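Clearing and Keeping a Small Kitchen Counter

A counter gets crowded slowly. Something is set down for the evening, it stays a week, and after that you work around it. The tips on this page are for people with one usable stretch of counter and no room to add another. They cost little or nothing, and most can be done before lunch.

Start by deciding where the cutting board lives. In a small kitchen the board is the work area, so it should get the best spot and everything else should fit around it. Leave it out if you cook every day. A board that has to be dug out of a cabinet tends to be skipped, and then people cut on plates. 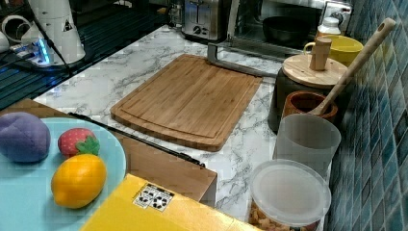
Samuel, June

Once the board has its place, sort the rest of the counter by how often you reach for it. Daily things stay. Weekly things go in the nearest cabinet. Anything used less than that goes on a high shelf or out of the kitchen.

Canisters and cups

Keep containers in one row against the backsplash. Two short rows look tidy on the first day, but the back row is soon forgotten and the snacks in it go stale. If you must double up, put the tall ones behind and the clear ones in front.

Clear canisters are best for anything that runs out without warning, such as nuts, crackers and cereal. Solid ones are better for coffee and tea, which keep longer out of the light. Label a solid canister on the bottom with the date you filled it. Masking tape works well and peels off clean.

A wooden cup will hold one or two long spoons. Do not pack it. Spoons put away damp in a tight cup stay damp, and the ends turn dark. Let them dry flat on a towel first, then stand them up with the handles down. If a spoon has a hole in the handle, a small hook inside a cabinet door is even better.

Wooden lids with knobs should be wiped, never soaked. Use a cloth wrung out in warm water with a drop of dish soap, and set the lid on its edge to dry.

Looking after the board

Bamboo and wood boards are cared for the same way. Wash both sides, even if only one was used. A board that gets wet on one face and stays dry on the other will warp.

The groove around the edge is where old juice collects. Run a soft toothbrush around it with soapy water, rinse, and dry with the corner of a towel. For smells, rub the surface with coarse salt and half a lemon, wait a few minutes and rinse.

Oil the board when it looks pale or feels rough. Use food-grade mineral oil. Cooking oils can turn sticky and start to smell. Put on a thin coat in the evening, leave it overnight and wipe off what is left in the morning. I oil mine at 9 p.m., after the last dishes are done – that way no one needs it before breakfast.
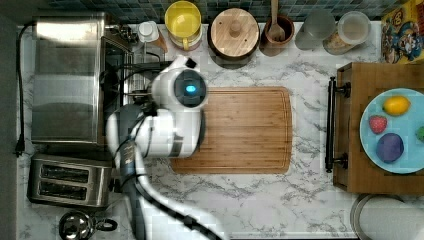
Toasters, small ovens and kettles do best together at one end, close to the outlet. Grouping them keeps the crumbs in one place and leaves a longer clear run for chopping and rolling. Keep cords behind the appliances where you can. A cord that lies along the front edge will sooner or later be caught by a sleeve or a drawer.

Unplug the toaster before you clean it and let it cool all the way. Pull out the crumb tray if it has one and empty it over the trash. Never use a knife or fork to loosen crumbs. The top of a toaster oven is not a shelf, so keep bread bags, mail and plastic lids off it. Check the manual for how much space the oven needs at the sides and back.

Brushed steel shows every fingerprint. Wipe along the grain with a damp cloth, then go over it with a dry one.

Marble

Wipe up lemon juice, vinegar, wine and tomato right away. Acid leaves dull marks that no amount of scrubbing will lift, and the usual spray cleaners can make them worse. Mild dish soap and water is enough for every day. Rinse well, as soap film builds up and clouds the stone.

For the tile behind the counter, use the same soapy water and an old toothbrush on the grout lines. Do it before you wipe the counter, so the drips get cleaned up last.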